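Minutes, Sowah Stores discussion group on machines and chores
Held 1st August, back office

There: Yayra Kyei, Seidu Appiah, Benedicta Asante, Despina Karagiannis, me (Afia Mensah, writing this up). Sorry for the spelling, I was eating.

1. June minutes. Agreed, once Seidu's name was put back in.

2. Where we've got to. Yayra has read both quotes properly (well done her!). Stevik want 2981 for the arm with a year's support, Illenov want 2722 but the support is another 895 on top, so the cheap one isn't cheap. I asked whether either could do the shelf restock by itself overnight and Yayra said neither firm would put that in writing.

3. What they can do. Long chat about this one. Benedicta thinks we keep asking about lifting when the trouble is everything round the lifting — smooth upright things with nothing to grab, cloth that bunches up under the base, a see-through foot that the machine may or may not notice. I said my nephew can't manage that either, and he's twelve.
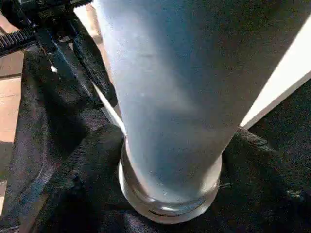

Could a machine put the stockroom to rights on its own yet?
Not on its own, in our view. It might manage one kind of item from one fixed spot, with one of us nearby to sort out the muddles.

Despina wasn't having all of that. She saw the Gellitz towel folder at a trade day and says it did a decent pile, slowly, and that slow is fine at three in the morning when the shop's shut. Seidu wanted to know who gets out of bed when it drops something. We went round this twice and I stopped writing for a bit.

4. Home chores. Not really on the agenda but we got onto it anyway. Everyone would pay for something that empties the dishwasher. Benedicta would go up to 800, Yayra wouldn't have it in the house.

5. To do. Yayra to ask Stevik for a trial using our own stock, awkward shapes included. Despina to find the Gellitz leaflet. Seidu to measure the gap behind the till. I'm to chase Illenov on the support price.

Next meeting when Yayra has heard back from Stevik. Bring your own mug, please.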